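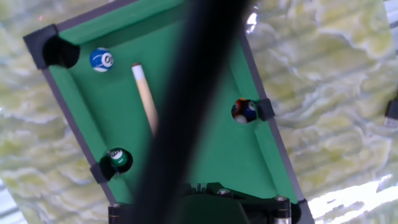

Home | Modules | Handouts | Reading | Contact

Planning and Costing a Small Robot Cell
Handout 5 — buying the kit
Kirstin Tennant

Read before the session, bring a calculator. We won't go back over payback, that was last time.

Start with the task, not the arm. Write down what has to be picked up, how big, how slippery, where it goes. One side of paper. If you can't fill one side you aren't ready to ask for a quote. Small round things and long thin things want different fingers — price both sets now or you'll be ordering the second one in January at full carriage.

What goes in the budget

Arm and controller. The bit everyone remembers.
Gripper, plus spare finger pads. Pads wear. Put in two sets.
Wrist camera. Check what it sees with the gripper closed AND open, fingers can block a good part of the view. A second fixed camera overhead is often cheaper than the hours spent working round it.
Cables. Longer than you think, and with strain relief. USB runs have a length limit, ask before you buy.
Table or bench. Matt top if you can. Shiny surfaces throw glare back at the camera and you'll pay for it in lighting.
Task props. Cheap, but they get lost and they get damaged, so a line for replacements.
Guarding and risk assessment. Somebody's time, cost it as such.
Training. See below.

Worked case: Melham

Melham is a small workshop, bench-top arm, sorting and placing small parts. First quote was from Kullo and came to £2,484 for gripper, camera and mount. Looked fine. Left out:

- delivery
- the adaptor plate (Kullo gripper doesnt fit the arm they already had)
- software licence after year one
- any spares at all

Second quote from Cleltow, higher on the front page, plate and spares included. Licence for 2 years. Once the missing lines were added to the Kullo figure, Cleltow came out lower. Do this sum yourselves with the sheet, don't just take my word.

Moral of it is compare like with like. Make your own list of lines and make each supplier fill it in. Blank line = ask again.

Lease or buy

Lease if the task is likely to change within the year. Buy if it's settled. Ritchie will do a trial hire on most of their bench arms, with part of the hire taken off the price if you keep it — get the terms in writing, incuding who pays for a bent finger.

Trial runs

Ask for 100 attempts at your task, with your parts, on your table. Not theirs. Log every failure and what kind: missed, dropped, nudged something else, view blocked. A demo of one good pick tells you very little. The failure log goes in the file with the quotes.

Staff time

Most plans are short here. Setting up, recalibrating after someone knocks the camera, resetting the props between attempts. Resetting is dull and slow and it's usually the biggest number on the page by month three. Put a name next to it.

For next time: draft budget for your own task, one page, all lines filled. Round to the nearest pound. Say where each price came from.

Filed under: Automation > Planning & purchasing

Questions about this handout: contact the module office | Back to top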